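Durchgang 42. Veronika zog die Folie stramm, Kante, Daumen drauf, noch mal. Nicht zu schnell. Der Arm in Wenarau lernte angeblich nur von ruhigen Händen.

»Du zögerst beim Regler«, sagte Prantl im Kopfhörer. »Jedes Mal.«

»Da hakt es.«

»Dann zögert er auch. 145 mal am Tag.«

Sie sagte nichts. Folie, Kante, Daumen. Weiter.
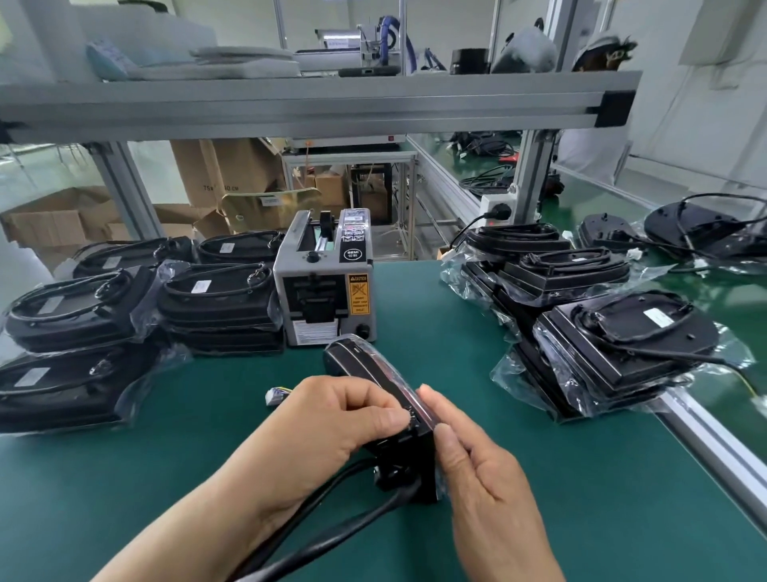 Beide Hände am Gerät, das Kabel unterm linken Arm.

Noch 5 bis zur Pause. Ihr Vater hatte ihr das Binden von Schuhen so gezeigt – von hinten, seine Hände über ihren. Er hatte auch gezögert, vor der zweiten Schlaufe. Sie machte es bis heute so.

»Thaddäus?«

»Ja.«

»Zeig mir den Arm mal.«

Rauschen. Dann das Bild aus Wenarau, der Greifer über der Folie. Er fuhr an den Regler. Hielt an. Einen Atemzug lang, ihren.

»Soll ich das rausschneiden?«, fragte er.

Sie sah auf ihre Finger. Dann nahm sie das nächste Gerät vom Stapel.

»Lass es drinn.«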